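Fumley Neighborhood Newsletter
June 4, 2023 – by the Skilska kitchen group

Soup evenings continue through the summer

We are happy to tell you that the soup evenings at Skilska will not stop for the summer, as they did last year. Many of you asked for this already in February, when the room was so full that we had to borrow chairs from the Ifans bakery next door. We have now the key to the kitchen until the end of August.

In the warm months we will cook lighter food. The first menu is cold beet soup with dill, cucumber and boiled egg, and there will be potatoes on the side for people who want something hot. Beets are cheap now, and the Purkero farm shop gives us a good price if we order 14 kilos or more. Please tell us before you come if you do not eat egg or milk. We can keep a portion apart, but only when we know it in the morning.

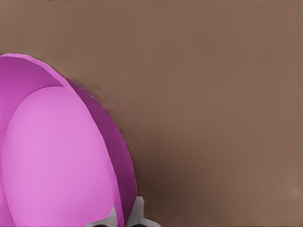
Page last changed: June 2023, menu and prices

The price stays the same: 2 dollars for a child and 10 for a family, bread included. You can pay in cash at the door. We are sorry that we still cannot take cards – the machine costs more each month than we earn with it.

Please bring your own bowl and spoon. We have 31 deep plates in the cupboard, and in winter this was not enough, so the last guests had to wait until the first ones were washed. A bowl with a high side is best for cold soup, especially if you carry it outside to the garden tables. Write your name under it with tape, because after dinner everything goes into the same sink.

We also look for two people who can peel vegetables from four o'clock. It is easy work and you eat for free. Beets color the hands for a day or so, but we have gloves.

You receive this newsletter because you signed up at Skilska or on our website. To stop receiving it, use the unsubscribe link in your email.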